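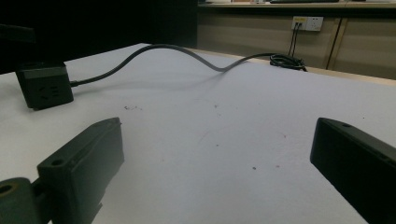
Can I plug one power strip into another?
Please don't. The second strip adds outlets without adding any capacity, and the first one ends up carrying the whole load through a single cord.

Sorting out the cords on a desk takes one evening, or one February if you keep stopping for snacks. Start by unplugging everything. Shut the computer down first, unless you enjoy surprises.

Lay the cords out and follow each from plug to gadget. I found 11 on mine, two of which belonged to a Noltier printer I gave away when I moved. Wrap a bit of masking tape near each plug and write down what it feeds. "Black one" is not a label.
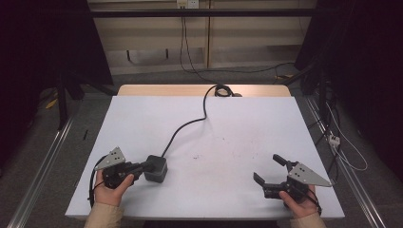

How long should a desk cord be?
Long enough to reach the outlet with a little slack at both ends, so nothing pulls when you move things.

Coil the extra loosely and hold it with a hook-and-loop tie. Tight bends are hard on a cord, and zip ties are hard on whoever has to undo them next year.
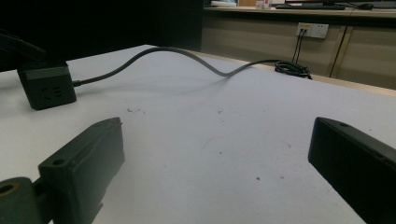

Uchenna Igwe
Home and Workshop Editor

Now add up the watts printed on your devices and check the total against the limit on the strip. My lamp and speakers came to 68, a figure so modest I felt smug until I remembered the space heater. Heaters go straight into the wall.

Plug things back in one at a time, leaving room for the fat adapters. Keep the strip where air can get at it and coffee can't.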